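Stenard Wooden Worktop with Three Walls

Home > Tables and worktops > Stenard
Article number: 166
Shop: Okeke, Mernbridge
Availability: in stock

The Stenard worktop is a rectangular wooden top for hobby and small handwork. It is made of joined strips in a warm orange-brown color. The grain is well visible and there are small darker knots in the wood. Please understand that every top has its own pattern, and we can not choose a piece without knots for you.
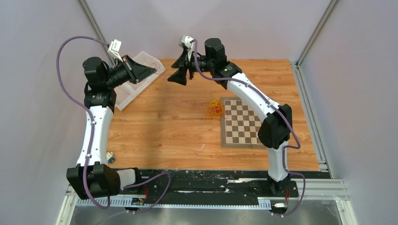

Three walls are included in the price, one for the left side, one for the right side and one for the back. They are in a pale color between gray and lavender and they keep small parts from rolling down to the floor. The front stays open, so you can sit or stand close to your work. A chessboard or a tray can stay on the top while you work beside it.

Price and delivery
Worktop with three walls: 137
Delivery in Mernbridge: 20
If you collect it at our shop, you pay no delivery.

Care
Clean the wood with a soft cloth which is only a little damp, and dry it after. Do not put a hot pan directly on it. Once in a year, for example in October, you can give it a thin layer of furniture oil. Let the oil dry one night before you put things back. The walls need only a dry cloth.

Cord for the table: Jalis
Many customers order the Jalis cord together with the worktop. It is a thin round cord in mustard yellow, good for knots, bracelets and wrapping of small gifts. We sell it loose and not on a spool. Loose cord likes to make loops and tangles, so open it slowly on the table with two hands and begin from a free end. Please do not pull hard, the knot becomes only smaller.

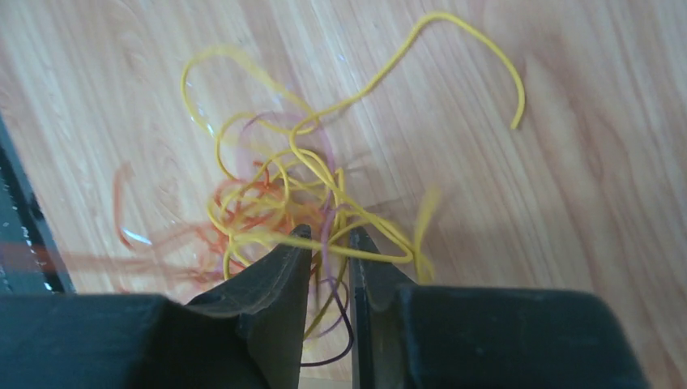 Returns
You can return the worktop if it was not oiled and all three walls are with it. Cord which is already cut can not be returned. For orders over 1,000 please write to us first and we will make you a separate offer.

Page updated: 2024-07-26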